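Why Can You See Through Some Plastics?

Materials | Reading level: grades 4 to 6
Updated 4/10/25

Look through a window and you see what is on the other side. Look at a brick wall and you see only the wall. Both are solid. The difference is in what each one does to light.

Light travels in straight lines until something gets in its way. When light reaches an object, some of it may bounce off. Some may be soaked up and turned into a tiny amount of heat. The rest may pass through. A material that lets most light pass straight through is called transparent. One that lets light through but scatters it, like wax paper, is translucent. One that lets no light through is opaque.

What is inside plastic?

Plastics are made of very long molecules called polymers. A polymer is a chain of small units joined end to end, a bit like a string of paper clips.

In some plastics, parts of the chains fold up and line up in tight bundles. Light bends a little each time it passes from a bundle to the looser material beside it. After many bends, the light is going in all directions, and the plastic looks cloudy. Many milk jugs are made this way.

In acrylic, the chains are tangled like cooked noodles. There are no bundles to scatter the light, so it goes almost straight through. Clear acrylic lets through more than nine-tenths of the light that hits it.
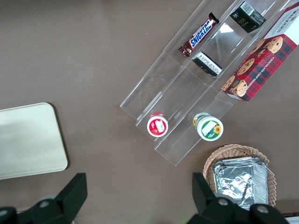
A Snickers bar in a clear acrylic organizer. The brown tabletop shows through the plastic.

Why do clear things still have edges you can see?

No clear material is perfectly invisible. A small part of the light bounces off each surface. If the surface faces a lamp at the right angle, you see a bright spot called glare. Edges and corners bend light more than flat parts do, so they often look like thin bright or dark lines. Scratches scatter light too. An old plastic ruler looks duller than a new one for this reason.

Where does color come from?

Clear plastic can be colored with dye. A red dye soaks up most of the blue and green light and lets the red through. If makers want an opaque plastic, they add a pigment, a fine powder that blocks or scatters light.

Try it

You need 2 clear plastic cups, water, milk and a flashlight.

1. Fill both cups with water.
2. Add 6 drops of milk to one cup and stir.
3. Make the room dark. Shine the flashlight through the side of each cup onto a wall.
4. Compare the spots of light.

The milk contains tiny drops of fat that scatter the light. The spot behind that cup should be dimmer.

Words to know

Acrylic: a hard, clear plastic.
Polymer: a long chain of small, linked units.
Scatter: to send light off in many directions.

Next page: How Glass Is Made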